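Placemats, Trays and Other Things That Live on the Table

Oct 3, 2022

Filed under: Kitchen, Table Care

Every fall, right when the weather turns and we all start eating indoors again, I get a little flurry of letters about tables. White rings, sticky placemats, the mysterious dull patch in front of the chair where the youngest one sits. I used to answer these one at a time, but my mother-in-law pointed out that I was writing the same letter over and over, so I've gathered up everything I know about keeping a dining table decent and put it all here. Get yourself a cup of coffee (on a coaster, please!) and settle in.

First, the wiping cloth

I'm starting with the cloth because so many table troubles start there. A dishcloth that has spent the morning in the sink is carrying grease and a bit of old soap, and when you swipe it over the table you leave a thin film of both behind. You won't see it the first week. By March you'll have a surface that grabs at your sleeves.

Keep a cloth just for the table. Mine are old cotton dish towels cut in half and hemmed on the machine, and they hang on their own hook by the back door so that my husband doesn't wipe down the dog with them. Rinse in warm water, wring until it's barely damp, wipe, and then go over it again with a dry one. The drying is the part everybody skips, me included for the first 5 years of my marriage.

If you already have the sticky film, put a few drops of dish soap in a bowl of warm water, wring the cloth out hard, and work on one small patch at a time. Wipe each patch with plain water and dry it before you go on to the next. It's slow going but rather pleasant with the radio on.

White rings

A white ring in a wood finish usually means moisture has worked its way into the top coat, and there's a fair chance you can coax it out again. Let it alone overnight first. I've had rings fade by breakfast without my lifting a finger.

If it's still there, lay a clean, dry cotton cloth over it and press with an iron on the lowest setting, no steam, for a few seconds at a time. Lift, look, and go again. Please don't wander off to answer the phone. For a ring that's mostly gone but still shows in a slanting light, a dab of plain petroleum jelly left on overnight and buffed off in the morning will sometimes finish the job.

Dark rings are another matter, as they've generally gone down into the wood itself. Gavin Drummond, who refinished our table and most of the chairs on our street, told me to stop rubbing at mine and put a bowl of fruit over it, and there the bowl has stayed.

Woven and fabric placemats

Shake them outdoors, every time. Crumbs left in the weave work their way down and act like sandpaper on whatever is underneath. After that, treatment depends on what they're made of:

Cotton and linen can go in the washer on cool. Pull them square while they're damp and dry them flat, or the corners will curl up at you forever.

Vinyl-type woven mats want a soft brush and soapy water in the sink. Brush along the weave, then stand them on edge in the dish rack. Don't fold them, ever – the crease stays.

Straw and grass mats should hardly be wet at all. Use the brush attachment on the vacuum, and dab at spills.

I store ours flat in the sideboard drawer with the ones we use least at the bottom. Every so often I swap the piles around so they wear evenly, though I admit this is mostly for my own satisfaction.

Plates with some texture to them

Dark plates with a rough or patterned surface are lovely to look at, and they do hold on to things. Rinse them as soon as the meal is over, before egg or gravy has a chance to set. If you've got gray streaks on them, that's very often metal rubbed off the forks and knives, and a paste of baking soda and water on a soft cloth will usually take them off. Go gently and try it on the underside first.
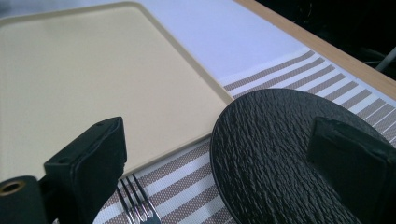 A black textured plate on the table, with a silver fork, a striped placemat and a cream tray.

Plastic trays

We are a tray family. Supper gets carried to the porch, to the sickbed, and to whoever has a library book they can't put down, so our trays see hard use. The light-colored ones will pick up tomato and turmeric stains if you so much as look away. Wash them right off in soapy water, and if there's still an orange shadow, rub in some baking soda paste and leave it for half an hour. A sunny windowsill helps too, for an afternoon or so.

Keep scouring pads well away. Every little scratch is a new place for a stain to sit, and then you'll be scouring twice as often.

A slippery tray can be tamed with a damp cloth napkin laid flat across it. My grandmother did this with her good cups and I never once saw her spill.

Forks that have lost their shine

Dry your flatware by hand and most of the spotting goes away. For water marks, a little white vinegar on a cloth, then rinse and dry. Real silver should be kept away from the vinegar and given proper polish, and please don't leave it sitting in salt or mustard.

Next time I'll get to tablecloths, including what to do about candle wax. If you've got a method for wax that doesn't involve brown paper and an iron, do send it along, as I've scorched two cloths that way and would be glad of something better.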